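Subject: Re: [weavers] Cleaning old wicker, and what to do about loose ends
Date: January 24, 2018

> I inherited a wicker basket and the floor of it is full of dust. Can
> I just run it under the faucet? Also one of the ends near the rim
> keeps snagging my sweaters. Snip it or tuck it? I've read both and
> now I'm scared to touch the thing.

Hi all, and welcome to the list! Please don't be scared of it, wicker is pretty forgiving. I went through the same business in December with the honey-orange one I use for mail and mittens, and the floor was the part that took me forever. The weave is so tight down there that a cloth just skates over the top and the crumbs stay put in those little dark gaps.
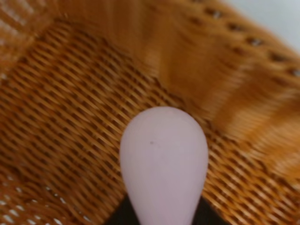
Grodholm Basketry Club - Repair and Care Group

So, the faucet. I wouldn't, at least not to start. Turn it upside down outside and smack the bottom a few times (very satisfying), then go over the floor with a dry paintbrush, first along the strands and then across them. I use a 2 inch brush from the Iltow hardware store that has never seen paint. After that a damp rag, wrung out hard, with one drop of dish soap. Let it dry somewhere airy but away from the radiator. I left a bread basket on top of mine once and the rim has creaked ever since.

If you do own a vacuum with a soft brush end, go ahead, just keep it on low and stay away from the rim. The list archive has 1,478 messages in it and I swear over half of them are people arguing about vacuums, so I'll leave it there!

Now the stray end. I like to have the basket on a plain light table for this, pushed off to one side so I can turn it with one hand and see what's sticking up.

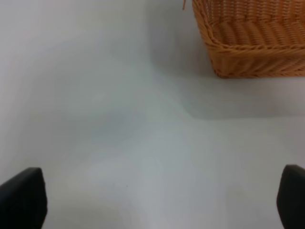
Dab the end with warm water, give it 7 minutes or so, and see if it'll bend without cracking. If it will, tuck it back under its neighbor with a blunt needle. If it's brittle or too short to reach, snip it on a slant close to the weave and sand the tip a little. I've done both on the same basket and can't tell now which was which.

Does anyone still have the Acuña handout on rims? Mine is missing page 13 - the one with the corner diagrams.

Off to find my needle,
the Resum Street member with too many baskets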